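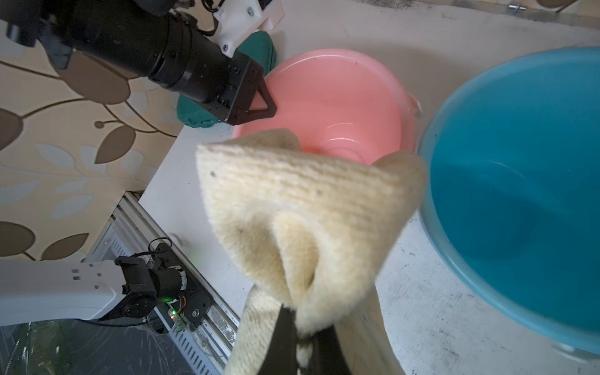 Clukberg Family Reception Center
Facility Inspection Checklist with Comments
Period: April 2022
Lead inspector: Kirsten Lykkegaard
Accompanied by: Haris Shaikh, site operations

Ratings: S = satisfactory, N = needs correction, NA = not applicable

1. Intake area
1.1 Exits marked and clear: S
1.2 Rights notice posted in all required languages: N
Comment: The notice at the second window is the version withdrawn last September. Replace.
1.3 Interpreter phone line working: S
Comment: Test call connected on the first attempt.

2. Records
2.1 Asylum files kept in locked cabinets: S
2.2 Hearing dates entered in the daily log: N
Comment: Three entries lacked a courtroom number. Mr. Shaikh corrected two during the visit. The third is awaiting a reply from the court clerk.
2.3 Visitor log signed by attorneys: S

3. Sleeping rooms
3.1 Occupancy within the approved limit of 119: S
3.2 Smoke alarms tested monthly: S
3.3 Window locks: N
Comment: Room 3, lock does not release from the inside. Work order 502 opened. Room to remain out of use until the repair is signed off.

4. Laundry and supplies
4.1 Clean bedding stored off the floor: S
4.2 Dryer vents cleared: S
4.3 Detergents locked away from children: N
Comment: Cabinet found unlocked. Repeat finding.

5. Medical and legal access
5.1 First aid kits complete: S
5.2 Private room for attorney meetings: S
Comment: Voices carry into the hallway when the door is open. A sign asking users to close it is recommended.
5.3 Isolation room: NA

Items marked N must be corrected and reported in writing to Mafalda Torres, Office of Compliance. Items 3.3 and 4.3 will be inspected again in person.

Reviewed by: Baldur Mikkelsen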